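4.2 Where the paperwork lives

We had expected the households in Brullham to keep their important papers in folders. Our interview guide, drawn up in an office with a great many folders in it, devoted an entire page to them. Of the 34 households that let us look, only two owned a folder with anything in it, and one of those held takeaway menus.

Papers lived instead in whatever had last been within reach: biscuit tins, the bread drawer, the gap between the microwave and the wall. Jacobs, who did most of the Cokside visits, noted that people seldom called these places storage. The papers were "just there for now". In one kitchen "for now" had begun with a gas bill from before the present boiler. Clear zip pouches (Figure 3) came closest to a filing system, and their owners spoke of them with some pride. 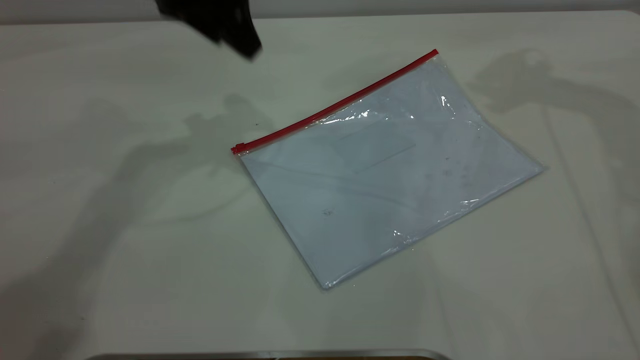
Figure 3. Clear plastic pouch with red zip, holding a sheet of paper or card.

The appeal of the pouch, as told to us, is that you can see what is in it. In practice you can see the top sheet. Several people could name the front item in a pouch at once and were then surprised by everything behind it, including, in one case, 300 euros put aside for a holiday since taken on credit. Aerts has argued that seeing a paper and knowing where it is are separate skills, and our notes lean her way, though she was also the person taking them.

Moving house did little to change these habits. Families who had moved within the past two years tended to carry the drawer across whole, tip it into a new drawer and regard the matter as settled. We return to the question of who in the household is expected to find things in Section 4.3, where the answers were given more quickly and with less good humour.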